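Ticket 1327
Subject: Thin flat parts creep in the jaws, hand-held grippers, pair B
Product: Lakotari hand-held gripper, parallel linkage, bushed
Opened by: Hongjun Shi
Assigned to: Vibeke Hjaltested
Status: Pending parts
Priority: Normal

Hongjun Shi wrote:

We are comparing two pad sets on the Lakotari grippers before we order for the Terthorpe site. Set 1 is the pad that ships with the unit. Set 2 is the Karimi replacement pad, which is a little softer. Plates, cups and forks are fine with both sets. Thin flat stock is where we have trouble. When the part is held on edge and the operator turns the wrist, it creeps down between the pads. I see it more on pair B than on pair A.

What I have tried so far:
- Cleaned both pads with isopropyl and a lint-free wipe. No change.
- Swapped left and right units in pair B. The creep followed the unit.
- Squeezed harder. It holds longer but the jaw opening reading goes slightly negative, so I stopped doing that.
- Power cycled the encoder board. No change.

Firmware is whatever came on them in September. I have not updated anything.

Vibeke Hjaltested wrote:

Thanks. The swap is useful because it rules out the operator's hand. Can you send a view from the wrist camera with a thin metal part held on edge? I want to see the pads and the upper ends of the inner arms.

Also please check play at the bushings. Hold the left pad still with two fingers and rock the right one. Anything you can feel is too much.

Hongjun Shi wrote:

Wrist view is attached. I can feel play on the right side and none on the left.
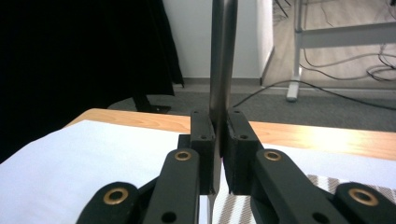 Attachment 1. Wrist camera, thin metal plate on edge between the pads.

The rubbery strip on the inner edge of the right pad is what I would look at. I can't tell from the picture whether the pad is meeting the plate squarely over its whole height. With a feeler gauge I could get a leaf in at the bottom of the contact and could not get it in at the top. I repeated that with the plate turned around and got the same thing, so I don't think the plate is bent.

Vibeke Hjaltested wrote:

A gap at the bottom with play on the same side points to the bushing or to the pad sitting crooked on its screws. The screws are quicker, so start there.

1. Close the jaw on a flat gauge block, lightly.
2. Loosen both pad screws a half turn.
3. Let the pad settle against the block, then tighten in small steps, switching between the two.
4. Zero the opening again with the jaw fully closed and nothing in it.
5. Repeat the plate test 12 times per pad set and write down every slip, including small ones.

Do the zeroing after the screws. If you do it before, the reading will be off by however much the pad moved.

Hongjun Shi wrote:

Done. Results for pair B, right unit, 12 tries each:

Set 1, before reseating: slipped most tries
Set 1, after reseating: slipped on a few, all during the wrist turn
Set 2, after reseating: slipped once

So reseating helped and the softer pad helped more. The play on the right side is still there.

Second thing, and I can open another ticket if you prefer. When both grippers work close together over the cutlery holder, tracking on the right unit jumps. It is short and it comes back without help. It shows in the pose log as a step and then a step back.

Vibeke Hjaltested wrote:

Keep it here, it may be the same unit. Which cable run are you using, and does the jump happen with one gripper put down?

Hongjun Shi wrote:

I ran it on the table with the blue sheet, the striped placemat and the wire holder, so there is something upright to reach for in the middle.

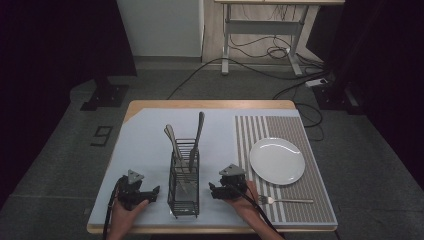
With the left unit put down I did not get a jump in a whole session. With both units up I got several, nearly all when the two marker plates were within a hand's width of each other. The cable is the standard one. I tried giving the right cable more slack so it could not pull on the body, and the jumps got smaller but did not go away.

Parviz Khosravi wrote:

Joining from the tracking side. I went through the pose log. The steps line up with moments when one marker plate is partly covered by the other, so the solver is switching between two fits. Set the hold time in the Widarton controller to 200 ms (default is 100). It will keep the last good pose through a short block. You lose a little response on fast moves. For table work you won't notice.

The cable is a separate effect. A tight cable twists the body a bit and that is real motion, so no setting will remove it. Clip it to the forearm.

Hongjun Shi wrote:

Hold time changed, cable clipped. No steps in the log since then. I left the filter setting alone.

Before closing the pad part I took the open view over a plain white surface so the zero and the open limit can both be checked. 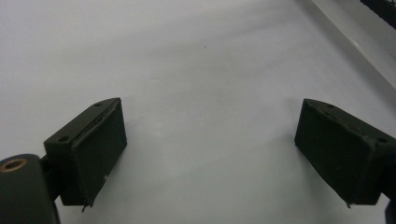 Do we need to redo the open limit after changing the pads?
Redo it every time the pads come off, even if the same pads go back on. The closed zero and the open limit are stored separately, and the controller scales between them.

Vibeke Hjaltested wrote:

Also trim any loose strands at the pad corners with small scissors. Don't pull them, the covering can lift.

Niloufar Shirazi in parts is sending a bushing kit for the right side and two more sets of the Karimi pads. Fit the bushings first, then reseat the pads, then zero, then open limit. Run the same plate test afterward and post the count here. Leave pair A as it is for now so we have something to compare with.

Thirumalai Pillai wrote:

Approved for the bushing kit. Please hold the Terthorpe order until the retest is in. If set 2 does as well after the bushings are changed, we will order set 2 for all units.

Status changed: Open to Pending parts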